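4.2 Registering a Roster for the Irstead League

Team managers register their players through the Gimance tournament client. Registration for the March qualifiers opens on Monday, February 12, 2018.

1. Sign in with the manager account and select Teams, then New Roster.
2. Enter the in-game name of each of the 5 starting players. Names are case sensitive.
3. Add up to 2 substitutes. A substitute may not appear on another active roster.
4. Select Send Invitations. Each player must accept from his or her own account.
5. When all players show as Confirmed, select Lock Roster.

Caution: A locked roster cannot be edited by the manager. Changes after this point require a written request to the league office, attention Tainá Xavier.

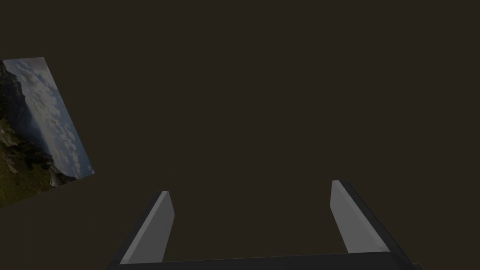
Note: Players transferring from the Lastdale division keep their match history - but not their seeding points - when the new roster is locked.

6. Open Server Preference and choose Andrade or Lastdale. Matches between teams with different preferences are assigned by the league.
7. Record the roster number shown on the confirmation page. Match officials will ask for it at check-in.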